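Private Members' Bills in the Oltavel Assembly: Procedure and Outcomes
Student project report, Legislative Studies, submitted 5/24/24

1. Scope

The report examines how bills introduced by individual members move through the Oltavel Assembly and where they stop. It covers one session. Government bills and budget measures are excluded, as are bills on the internal rules of the Assembly. The source material is the published order papers and the division lists. Debate transcripts were read only where an order paper was unclear.

2. Procedure

A member may table a bill at any sitting. The text must be lodged 20 days before first reading, and it needs two supporting signatures from other members. First reading is a formality and no vote is taken. At second reading the Assembly votes on whether the bill should proceed. A bill that passes goes to committee, where amendments are made, and then returns for third reading.

Time is the main limit. Private business is taken after government business, and a bill not reached by the close of the sitting goes to the bottom of the list. The Clerk's office does not carry bills over between sessions.

3. Findings

Eleven bills were tabled in the session. Two passed third reading. One changed the notice period for rent increases in the Ultenel district, and the other corrected the definition of "resident" in the library and parks act. Neither was opposed in a division.

Of the remaining bills, most were not voted down. They lapsed on the list. The bill on lowering the local voting age reached second reading in April and was defeated. The division list shows that members of the governing party voted on both sides, which is consistent with the free vote announced at the start of the debate. The Thaweesak land registry bill was withdrawn by its sponsor before committee.

The petition attached to the voting age bill carried 200 signatures. Under the standing orders a petition of any size has the same effect: it is noted in the record and does not alter the order of business.

4. Limits of the data

Division lists record votes for and against but do not separate abstention from absence. Party labels were taken from the list at the start of the session and were not updated when the Truklow member left her group. Withdrawn bills are listed without reasons.
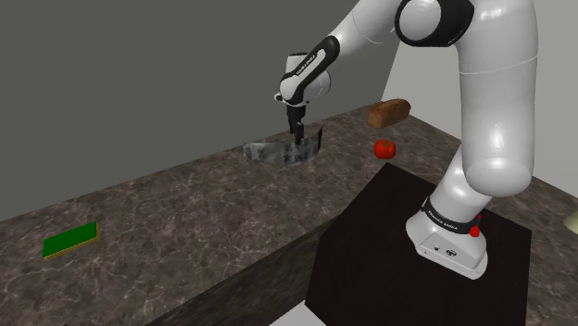 Figure 1. Simulated robotic arm above a countertop sink.

5. Recommendations

The Assembly should reserve a fixed period for private business at every second sitting. Abstentions should be recorded separately. Bills that have passed second reading should carry over to the next session at the stage they reached.

6. Sources

Oltavel Assembly, Order Papers, full session.
Oltavel Assembly, Division Lists, full session.
Standing Orders, parts 2 and 11.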